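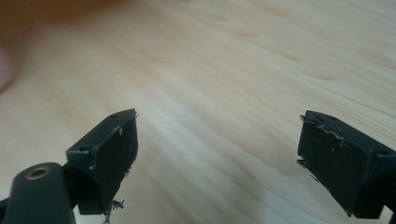
Replacing worn finger pads on a hand-held gripper

Cheuk-hei Lam
Nov 5, 2025

This procedure covers the Gostik hand-held gripper with the wrist camera fitted. It applies to both fingers. The pads are a wear part. Ours were last changed in July.

When to change them

Check the inner rim of each finger after every shift. Whitish scuffs and small specks are normal. Change the pads when you find either of these:

- loose fibers hanging off the bottom of a finger
- a ragged or peeling strip along the top edge

Always change both sides together. A new pad against a worn one closes off center and the width reading drifts.

Removing the old pads

1. Power down and open the fingers to full travel.
2. Clear the table under the fingers so that dropped screws can be found.
3. Take out the two screws on the top of each block. Use a hand driver.
4. Slide the block toward the tip. If it sticks, work it side to side. Do not pry against the cylindrical mount, as the metal insert can pull out of the plastic.
5. Pick off any strands left on the seat and wipe it with a dry cloth. 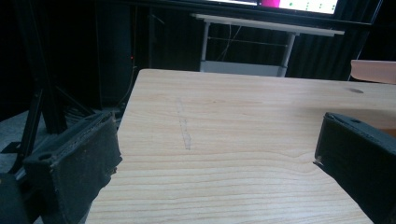
Fitting the new pads

6. Seat the block square on the finger. Start both screws by hand before tightening either one.
7. Tighten evenly until snug. The screw holes in the plastic strip easily.
8. Trim any fuzz on the new pad edge with a flat blade. Cut away from the gripping face.

Checking the width

Power up and run the fingers from closed to open 3 times. In the Findidura panel, the raw count should read 949 closed and about 2184 open. If the closed count is high, a block is not seated. Go back to step 6. If only the open count is off, redo the zero and repeat the run.

Log the change under part number 700 with the gripper serial. Old pads go in the scrap bin, screws back in the tray if the heads are clean.

4 shares | 2 comments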